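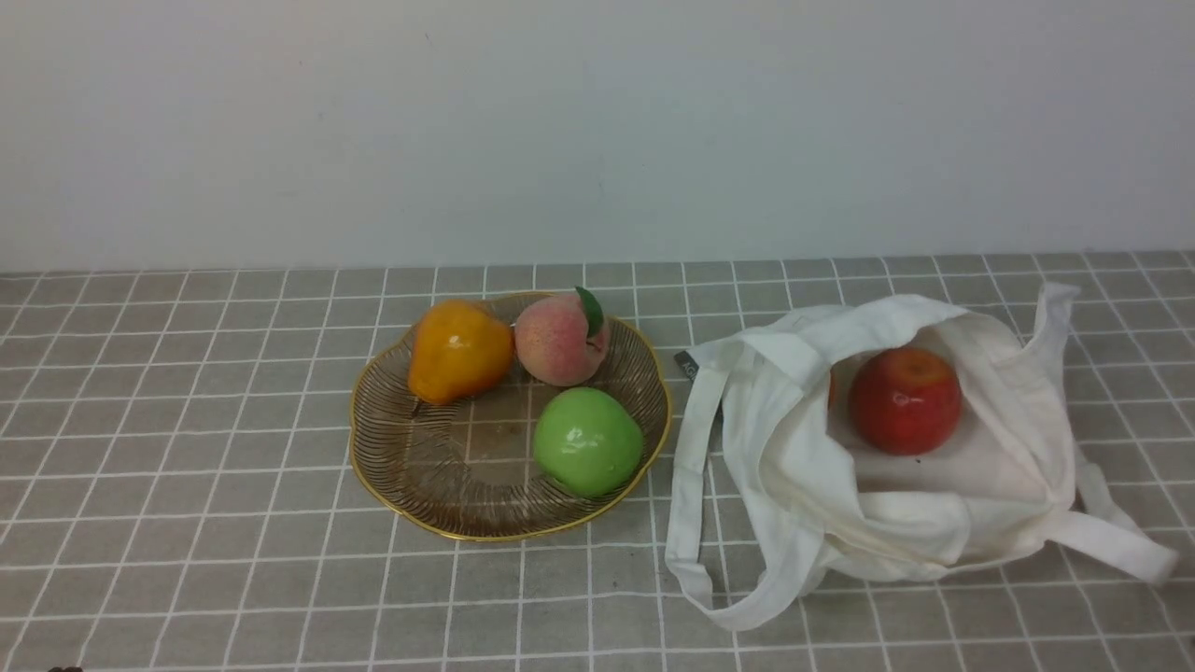

Wire basket on a gray grid cloth.

Brasum home goods survey, progress to 2022-06-29

We mailed 2000 forms and got 1219 back. Ullura calls that a strong return. I'm not convinced – 233 of them skip the price question, the one you paid for. The draft finding that shoppers "want quality" tells us little, and I have left it out.

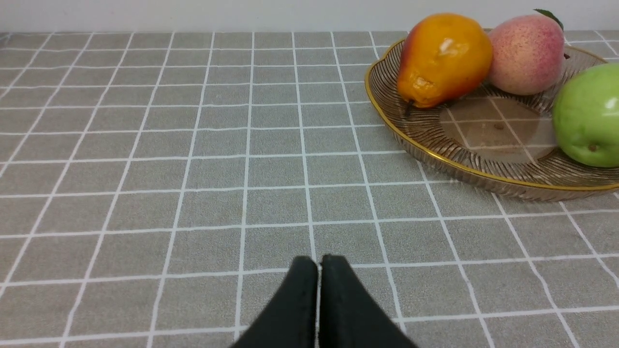

Nantana Khunthong disagrees and thinks the blanks mean people had no price in mind. Maybe. I'd like to call 80 of them before the January report.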